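Bread on the table, and what to put it in

The bakery on Lalham Street in Dunham sells about 240 loaves on a Sunday morning, and most of them go home in a paper bag. Many stay in the bag until they are eaten. Paper is fine for the walk, but it softens a crust by dinner.

A basket is the old answer. Air gets in at the sides, crumbs fall to the bottom, and it can go straight to the table. Round wicker is the easiest shape to find. Musanen, the housewares store next door to the bakery, has plain ones for $7 and lined ones for $40.

Size matters more than price. Rolls will fit in nearly anything. A braid is a different problem - it is long and it doesn't bend. Lay it corner to corner, so to speak, with the narrow end tucked down against the far side and the wide end resting over the rim. Then put a bun in the space left at the back.

Line the basket with a cotton napkin if the bread is sliced. Whole loaves can sit on the bare wicker. To clean it, turn it over, tap it hard and go along the weave with a dry brush. Wipe with a damp cloth only when something sticks, and let it dry before it goes back in the cupboard. 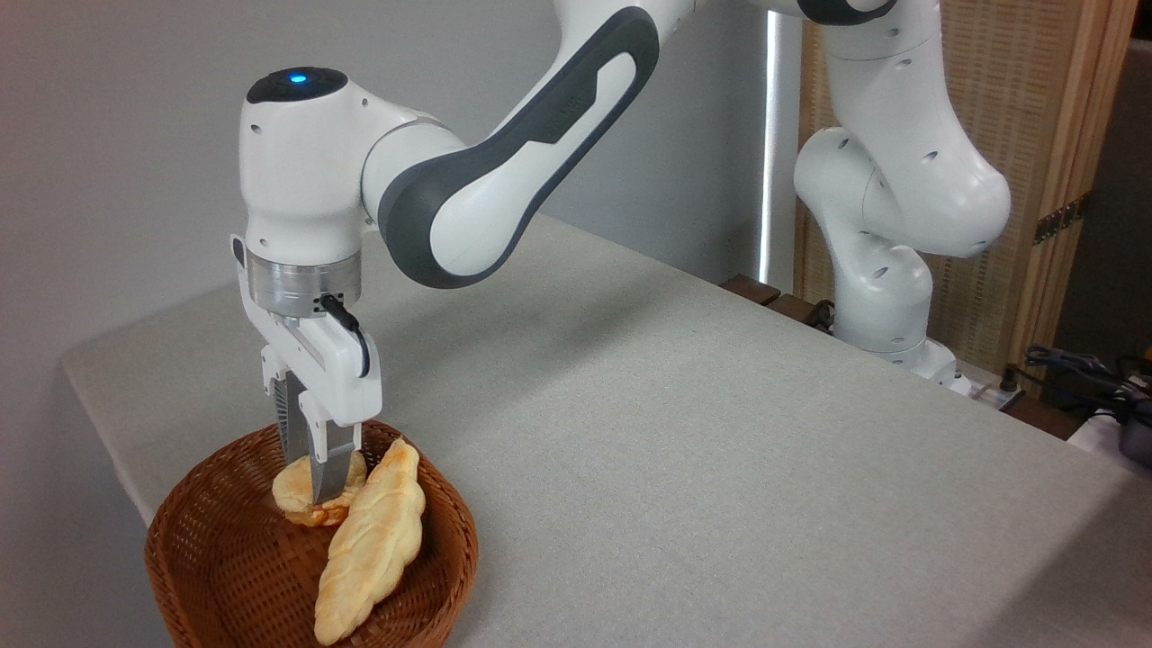

FOOD & TABLE DESK, Dunham Sunday Magazine

A braided loaf and a round bun in a brown wicker basket, on a gray cloth. Sun 10 September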